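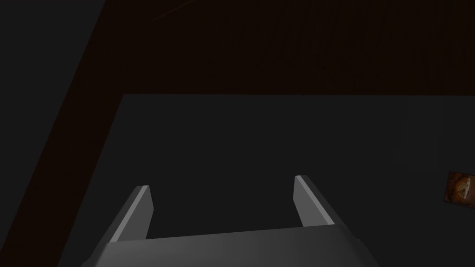 Paid participants wanted: steer a simulated gripper from your couch

Hi! I run the demonstration side of the Bruvotora project at Clarow, and I'm looking for 39 people to help me gather examples for a learning system. You drive a gripper through a simulated room, we record every move you make, and the model learns from the recordings. That's the whole job, and you don't need to know a thing about robots to do it.

I'd love to hear from gamers, retired machinists, knitters, people who are weirdly good at parallel parking (really!). You'll need a laptop, a steady internet connection and a pair of hands that doesn't mind small corrections. The controller comes to you in the mail and you send it back at the end.
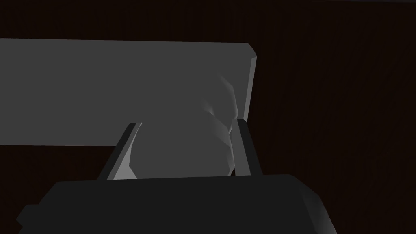
Grasping is where I need the most help. Our Zamora set is at 626 usable demonstrations and far too many of them are easy pickups of neat, boxy things. What I want more of is the awkward stuff - something gray and crumpled between the fingers, in front of a panel that's nearly the same gray, so you have to go by the highlights. Take your time with those. A slow, careful grasp is worth a lot to me, and so is one where you miss and then recover, so please don't restart every time it goes wrong.

You'd do 11 sessions in all, spread over December, and each one has a break in the middle. Mornings or evenings are both fine. 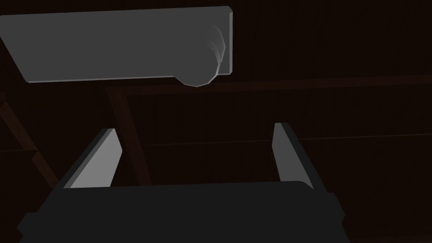 One participant from our earlier Zurkov round wrote to me that the first session felt like wearing oven mitts, and that by the third she'd quit thinking about the buttons and was just reaching for things. She also said I should warn people about how dark the rooms are. Consider yourselves warned! Turn your screen brightness up and close the blinds if you can.

Her other complaint was that the instructions were too long, so I cut them down to 4 pages and added a practice room where nothing gets recorded. You can stay in there as long as you like before your first session.
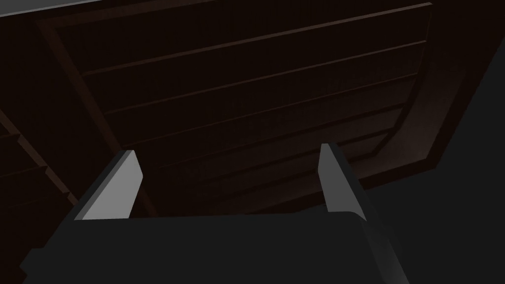
As for pay, it's a flat amount per session, and you get it whether or not the task comes out right. I'll send the exact rate with the consent form so you can look it over before you commit to anything. We keep the controller movements and the simulated camera views, and we don't record your face or voice.

To apply, use the form on the Clarow jobs page and choose Bruvotora from the list. Tell me which hours suit you, whether you're left-handed (I'm short on lefties) and what kind of computer you have. No resume needed - a couple of sentences about yourself is plenty. I read all of them myself, usually after 8 p.m., so don't be surprised if my answer shows up late in the evening.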